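**Paid participants wanted: packing and tidying with hand-held grippers (Nudlow)**

6 August 2025

We are looking for 17 people to spend two half-days each showing a gripper how to pack, unpack and sort ordinary household things. You hold one tool in each hand, squeeze to close the jaws and do the job. The tools record what your hands do, and we try to train an arm to do the same.

I say try. I have read plenty of claims this year about robots that learned housework from a handful of demonstrations, and I don't believe most of them. Bellamy, our July model, was trained on 600 demonstrations and still crushes soft packets. Part of this study is finding out whether more people helps, or whether we are simply collecting more of the same mistakes.

Sessions are done in bedrooms and kitchens, on whatever surface is there. A bed is harder than a table — boxes shift when you lean on them.
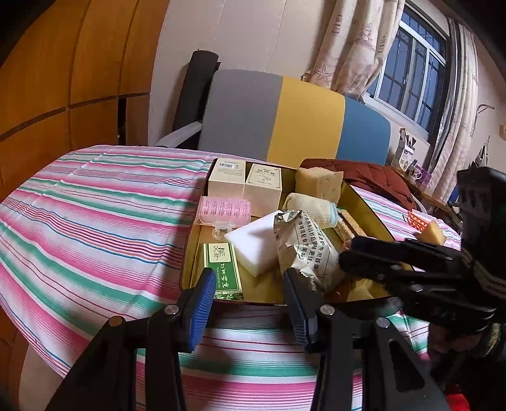 *Two-handed box task: foil packet, sponge, soap, curler and cartons.*

You don't need any experience with robots. People who have driven arms by remote control before are welcome, but they tend to move slowly and carefully in a way we don't want. Work at the speed you'd use at home. If you drop something, carry on and pick it up. We keep the drops.

You should be 18 or over and able to use both hands for 20 minutes at a stretch. The tools get heavy, whatever the Drosine leaflet says about them, and anyone with a wrist or shoulder complaint should think twice.

Pay is £147 for the two half-days, plus bus fare. If you stop early you are paid for the half-days you started. We record the tools' cameras and their movement but no sound, and you can ask for your recordings to be deleted up to the end of the study.

To take part, write to Jalen Ridgeway at Irnatdale, Nudlow office, with the days you can do and which hand you write with. Please don't send a CV.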